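Workshop Notes > Robots at Home > Questions I Get a Lot

Questions I Get a Lot

I write about robots that are supposed to do chores, and my inbox has opinions. These are the questions that come up most, with the answers I'd give you if we were standing in my kitchen. I update the page when I change my mind, and I last went through it in February.

Can I buy a robot that does housework yet?

You can buy one that vacuums, and one that mops a bit. Lawn ones too, if you have the lawn. If you mean one machine that picks up socks, empties the dishwasher and wipes the counter, then no, not in a way I'd tell my sister to spend money on. There are companies taking deposits, and there are some very nice videos. I'd wait.

I know that's a boring answer! I've been giving it for four years and I keep hoping to delete it.

But I saw a video of one folding laundry...

So did I, and I loved it. Three things I always check. Is it sped up? (Look for the little "4x" in the corner, and if the clock on the wall is moving fast, there you go.) Is a person driving it from off to the side? And did it fold the same shirt all afternoon, or whatever came out of the basket? A robot that can fold one gray T-shirt laid out nicely is a real piece of work by real people. It still isn't laundry day at my place, where everything comes out inside out and one sleeve is knotted around a bra.

Why are fridges such a big deal?

I get this one because I won't shut up about fridges. A fridge door is a great test, and it looks like nothing. Think about what you do. You find the edge, you hook your fingers in, you pull hard enough to break the seal, and then the second it lets go you ease off so the jars don't fly out of the door shelf. You never planned any of that. The robot has to get every bit of it from somewhere. 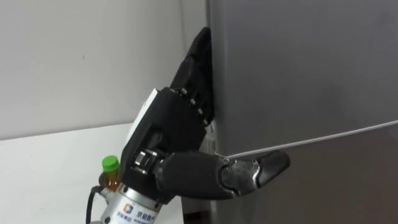 And the seal is the mean part. It holds and holds and then it doesn't, so a hand that only knows "pull" will either slip off or yank. Doors with a proper bar handle are a lot kinder, because there's something to wrap around. With the smooth modern kind you're working with a seam, and you need fingers thin enough to get in there and strong enough to matter once they do. My own fridge closes so tight after I put the milk back that I have to wait a moment before I can open it again. I'd love to watch a robot deal with that.

Do they really need hands with fingers? Why not a simple clamp?

A clamp gets you surprisingly far! Most of the shop-floor robots I've seen use two flat jaws or a suction cup, and they're cheap and easy to fix. The case for fingers is that our houses were built for them. Spray bottles, light switches, zippers, that awful child-proof cap. The case against is that a hand has a lot of joints, every joint is something that can wear out, and somebody has to write the software that tells all of them what to do together. I go back and forth. Ask me on a morning when I've just watched a clamp fail to pick up a spoon and I'm all for fingers.

What about factories and warehouses? Surely that's solved.

Parts of it, yes, and have been for ages. Welding, painting, moving a box from one known spot to another known spot. What isn't solved is the in-between stuff: untangling a cable, getting the last part out of the bottom of a bin, peeling the film off a panel, noticing that a carton is crushed. I spent a day at the Rivadeneyra plant out in Endport, where they pack bathroom fittings, and the line itself was beautifully automated. Then at the end there was a person putting the little bag of screws in each box, since the bag never lands the same way twice. They got through 671 boxes while I was there, and I think I'd have lost my mind by lunch.

They did try a machine for it, a picker from a small outfit called Dredgate. It was fine with full bags. When a bag was half flat it would pick up air, very confidently, and put the air in the box.

How do robots learn a chore, anyway?

A lot of it right now is people showing them. Someone moves the arm, or wears a glove, or steers it with a pair of controllers, and does the same small job over and over with everything recorded. Open the door, close the door, move the cup a bit, go again. The program then learns from the pile. It's slow and a little dull, and I have huge respect for the folks who do it all day. The hope is that after enough different doors it gets the idea of doors. My feeling is that we're partway there, with big gaps.

Which chore will they crack first?

My bet is tidying a floor. The stuff is mostly light, mostly not breakable, and if the robot takes two hours while you're at work, who cares? After that, loading a dishwasher with sturdy plates. I'd put wine glasses much later, and changing a duvet cover last of all, because I can't do that one myself.

Is Atska any good?

I get asked about Atska constantly, so okay. I had a go with their home helper at a demo day. It's quiet, it moves gently, and it brought me a can of seltzer. Getting the can took four tries and a good deal of staring at the shelf. I liked it more than I expected to and I wouldn't buy it yet. The person running the demo was very open about what it couldn't do, which made me like the company better.

Would it be safe around my kids or my dog?

Ask the maker, and push for details. How hard can it squeeze? What happens if it loses power while it's holding something? Does it stop when it's touched, or only when somebody hits the button? If the sales page only says "safe by design," keep asking. I don't test for safety and I don't want anyone relying on me for it.

Can I send you my robot video?

Please do! Real speed, if you can, and leave the flops in. I watch every one, usually late at night with a bowl of cereal, and I'm slow to write back.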